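Fatska Folding Work Table, Velmont Series

Home / Tables / Folding / Velmont

The Velmont is a table. It has a flat top, four legs and no opinions about your productivity. We have been selling it out of our Wikallow shop for long enough to see it outlast several pieces of furniture with much better advertising.

It was designed for people who need a large, plain surface now and need it gone by Saturday. Craft rooms, tax season, school projects, the annual jigsaw that somebody's aunt takes far too seriously.

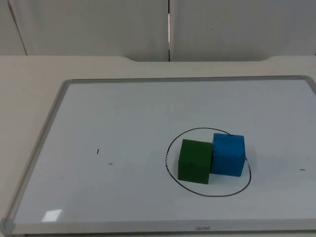 Most folding tables have a dip in the middle, where the two halves meet and disagree. The Velmont top is one piece, so there is no seam to catch a pen or swallow a bead. If you plan with your hands, lay a whiteboard flat on it, draw yourself an oval in black marker and park a green cube and a blue cube inside. They can stand for the sofa and the piano, or the two relatives who must not be seated together. The top wipes down with a damp cloth. Please keep the marker on the board, as the warranty department has heard every version of that story.

Specifications

Top: one piece, matte, pale finish
Rated load, evenly spread: 310 pounds
Folded weight: 46 pounds
Legs: four, steel, with screw-in feet
Warranty: 2 years, parts and finish

That load rating assumes you are putting things on the table. It does not cover standing on it to change a light bulb, which we know you are going to do anyway. 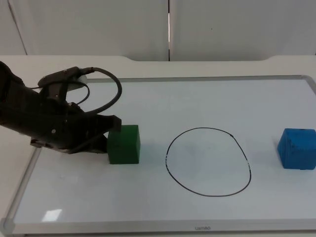
Getting it home

The box fits in the back of a Honda hatchback with the rear seats down and the passenger in a forgiving mood. Delivery from Wikallow is free within 14 miles. Past that we charge by distance, and the driver will carry it up one flight of stairs. For the second flight, he recommends a friend.

Setup takes one adult and no tools. Open the legs until both braces click, then turn the whole thing over. If only one brace clicks, do not turn it over.

Questions we get
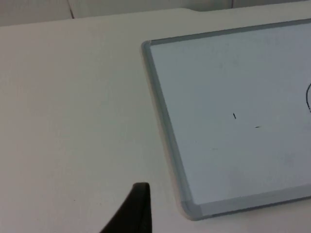 Can I leave it outside over the summer?
We'd rather you didn't. The legs will cope, but the finish fades in direct sun and the edges swell if rain gets in. An afternoon in the yard in July is fine.

Does it come in other colors?
It comes in pale. We tried a walnut version once and sold two, both to the same household, and one came back.

Replacement feet and braces are stocked at the shop and ship the next working day.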